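Caminora Wooden Blocks, Refill Set
Reading time: 2 min

The Caminora refill set is for people who already own the building blocks and want more of them, or who lost some under the sofa. You get 20 rectangular blocks of wood in 2 colors, reddish-brown and dark green. The shape is the same in both colors, long and narrow, with flat sides.

The colors are from the Gurnon palette, which we have kept without change from our first season. They are calm colors and they look well next to each other on a shelf or on a table. Please note that wood takes color a little differently from piece to piece, so small variations in tone are normal and we do not accept them as a reason for return.

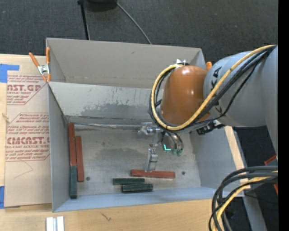 Caminora blocks in reddish-brown and dark green, in an open cardboard box.

The refill set comes without a lid or a tray. Many customers keep the blocks in a simple cardboard box, and this works well if the box stays dry. If you prefer something stronger, the Gaillard storage crate is sold separately and holds 3 refill sets.

Care: wipe with a soft cloth, a little damp. Do not put the blocks in water and do not leave them on a radiator. If an edge becomes rough, you can sand it lightly by hand.

Delivery: orders leave our warehouse in Cunda within 2 working days. We send the blocks in plain packaging. For larger orders, for example for a school or a workshop, write to us before you order and we will make a price for you.

Page updated 2023-11-02

Get our newsletter: new colors and offers, once a month. You can unsubscribe at any time.

© Caminora, Cunda | Contact | Back to top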